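Courses > Applied Automation > Unit 7 > Handout 3: Grip faults on clear film

Handout 3: Grip faults on clear film

Read this before the second lab. The case comes from the packing cell at Usville, where a single arm moved zipper bags with soft goods inside from a flat surface to a carton. The cell ran on Fasstead control software, version 12.

What went wrong

In September the cell logged 2178 picks. Of these, 37 ended with the fingers closed and the bag left behind or dropped on the way to the carton. The controller reported a good grip on all 37. It kept moving, and the fault only showed up when the cartons were weighed.

Why the controller was fooled

The grip check used finger width alone. If the fingers stopped short of fully closed, the software read that as "part held." A fold of film bunched up with cloth can stop the fingers at nearly the same width as a proper hold. Once the arm lifts, the fold slides out.

The wrist camera did not help much. Clear film has weak edges over a white surface, and highlights on the wrinkles can be taken for the edge of the bag. The colored zipper strip is easier to find, but it bends, so its position says little about where the contents are.

Safety note

A false "part held" signal is also a safety matter. At Usville an operator reached in to pick up a dropped bag while the arm was still in its cycle. There was no injury. The gate switch had been bypassed for cleaning and not put back - treat that as a second fault and write it up separately.

Lab steps

1. Look over the grip in the wrist view before any lift. Note where the finger meets the bag and how close it is to the green zipper strip. 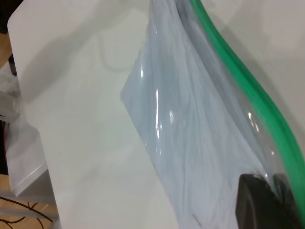

2. Lift slowly to a low height and stop. Check finger width again and compare it with the first reading.

3. If the width has changed, lower the bag, open the fingers and log a slip. Do not retry until the arm is stopped and the gate is closed.

Comments

Lâm: Is step 2 done with the force limit on? The lab sheet doesn't say.

misex: Yes, leave it on. Our group had it off and the readings were no use.

Applied Automation course pages | Contact the lab office | Back to top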